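Intake at Zolldale

The intake form for a peach T-shirt has seven fields. I had filled in six. The form was designed in Elville, by people who never had to complete one, and field seven asks for "last condition."

I work the sorting floor at Zolldale, where the contents of closed households are logged before they go on to the depot at Mikton. Each garment gets a number. The T-shirt was 3444. It came out of carton 1020, between a bath mat and a sealed bag of curtain hooks. No name tape, no repairs, no stains under the lamp.
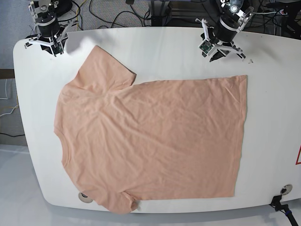 Field seven accepts one of two codes. W is worn, S is stored. The code is assigned from creases. A stored garment keeps sharp lines at regular intervals, and a worn one does not. On 3444 the creases were shallow, and the ones across the middle of the body ran on the diagonal, which matches neither column of the chart. One sleeve reached past the near rim of the table. I left it there and consulted the manual.

The manual recommends a second reading at close range, with attention to the spread of the cloth and nothing else. I took the second reading at 4 p.m. and entered it in the log.
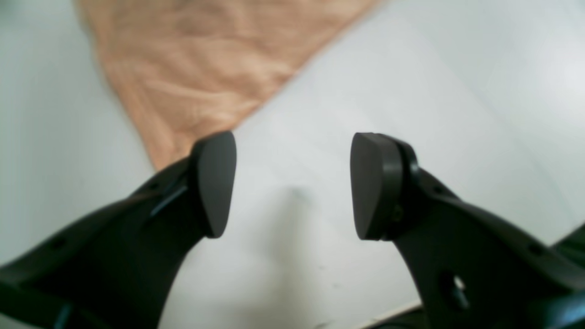

Item 3444, second reading. Peach cloth on white surface.

The second reading did not settle the matter. I wrote to the office at Dalisay, which handles exceptions. The answer came within the hour. It said that garments without a code could not be shipped, and that garments could not be held overnight. It gave the paragraph numbers for both rules.

I considered the shirt. My mother folded shirts by bringing the long edge in first, then the sleeve, and she did it standing up, with the radio on. Someone had presumably done the same for this one, or had meant to. The form has no field for that. There is a margin on the right side, a half inch wide, reserved for the binder holes.

Procedure allows the fold to begin before field seven is complete, provided the collar end stays to the left. The long edge goes in first. A sleeve is turned over the body. The other is left until last. 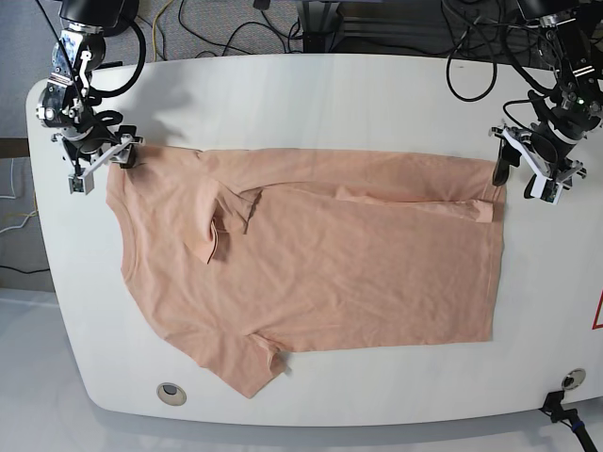

Shipping

The truck for Mikton loads at 6 p.m. I entered W, crossed it out, and entered S. A crossed-out code requires initials, so I initialed it. Then I wrote "diagonal" in the margin, in pencil, between the places where the holes would go.

The receipt from Mikton arrived in December. It listed carton 1020 as complete. Beside 3444 a clerk had copied out my code, my initials and the word in the margin, and under it, also in pencil, had added "seen."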